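Search products Go

Warance Paired Bench Arms with Dudum Finger Hand

We've sold single arms from Bruslow for years and liked them well enough, but so many of you wrote in asking for two small arms that could share one job that we finally got a Warance set on the bench and gave it a proper going over. Miyuki Uchida looked after the testing, and she'd be the first to say she got rather fond of it.

Both arms bolt to the same front rail, which saves a good deal of fiddling when you set things up (our old Bruslow pair sat on separate stands, and one was forever getting nudged). The working area has plain white walls on three sides, so there's very little behind your object to confuse a camera.

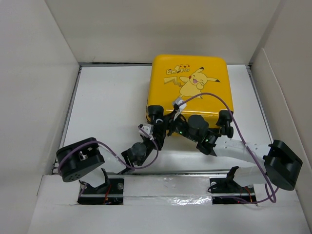 For trials we like flat things with rounded corners, as they're much harder to get hold of than a nice chunky block. Over 90 tries the Dudum hand did better than the Wada two-finger gripper we usually recommend, though it was slower to settle and it does want a little patience in the first hour or so. The Wada is still the one I'd pick for bottles and tins!

Do take your time over the cables. Leave enough slack for the full swing of each arm, then run through every movement slowly before you put anything on the floor panel. Emanuel Mocanu skipped that on his first go and spent almost 30 minutes plugging things back in.

The set comes with both arms, the rail and the hand. The controller is sold separately, and the Wada gripper fits with a 10 mm adapter plate. Orders go out within 9 working days, and if you're unsure which hand would suit you, drop us a line and tell us what you're hoping to pick up.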